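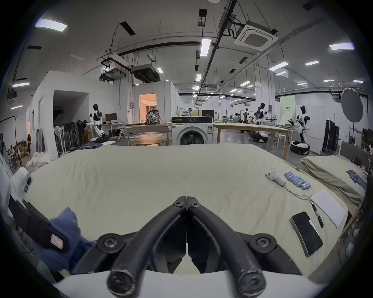 Torvik garment set - read me first

Covers the cloth items and the large surfaces they are folded on. Kept by Alvar Magnusson, checked by Kálmán Szabó. First put together in October.

Contents

922 entries, one per fold or attempted fold. Each entry gives the garment, the surface, the cover on that surface and a one-word result. Attempts given up part way are kept and marked "left". There are 14 of those.

Garments

Mostly plain blue items, in more than one shade. Dark blue is logged separately from blue. A garment that starts bunched up is logged as "crumpled", whatever it looks like afterwards.

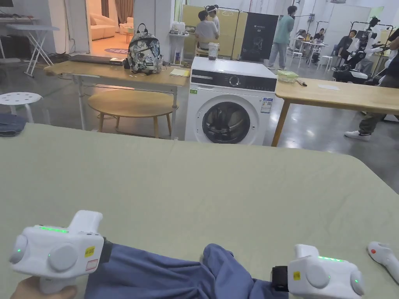 Blue garment on the sage-green cover, with the washing machine behind.

Covers

The names used in the log are sage, cream and olive. Please don't write "green" on its own, as it has been used for both sage and olive in older notes. Smooth the cover before starting - faint wrinkles are fine, deep folds are not.

Small items

Batteries, pens and printed sheets may stay on the cover if they are clear of the garment. They are not logged.

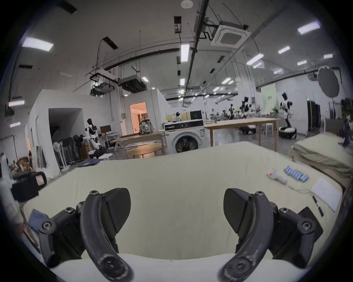 Bags are treated the same way, and so is anything left on the side tables. The washing machine has no entries of its own in version 2.

Known problems

Early entries give the cover but not the surface. Nearly 95 still need filling in. Send corrections to Kálmán with the entry number.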